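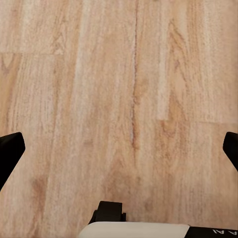
Cotley lab tour, Thursday: the gripper that wouldn't close

Quick writeup before I forget it all. Got to Matheson hall at 9, badge, coffee, straight upstairs. Gratisell runs the simulation side there, Stojan Dervishi showed us round.

He was meant to demo the pick task on the big screen. Wrist view, wood floor, gripper open, fingers wide apart. Nothing on the floor. Should have been a block there. Stojan looked at it for a bit and said "well, that's the bug."

So we got the bug instead of the demo. Best part of the day if you ask me.

What happened, as far as I could follow. They run the task in batches of 1000 overnight. After an update to Doseck, their scene loader, 57 runs in the last batch came up with no object in them. Floor loads, arm loads, block doesn't. No error message. The controller waits for a target, never gets one, sits there with the fingers open till it times out. And the log wrote those down as "grasp failed", so for two days people were tuning the grasp. Nothing wrong with the grasp.

Somebody asked why it matters if it's only a sim. Stojan's answer: same controller goes on the real arm downstairs. One version back it didn't wait, it closed on the last position it remembered. On a real bench that could be a hand. They've got a check in now, no target means no motion, and it has to be cleared by a person. He wants the same check at load time too, so an empty floor stops the run before it starts. Not done yet when we were there.

We watched him rerun a bad seed. Fingers stayed put the whole time, up to 19 seconds on the timeout. Pretty dull to watch, which he said is how he likes it.

Downstairs after that. Real cell was locked out, tag on the gate, so no moving arm for us. Some grumbling in the group. I'd have liked to see it to but fair enough.

Notes for anyone going on the next one:
Ask to see the logs, they're happy to scroll through them.
Bring a sweater, server room is freezing.
Parking behind the hall fills up early, use the street.

Stojan said he'd send round the fault report once the loader is fixed. Will post it here when it comes thru.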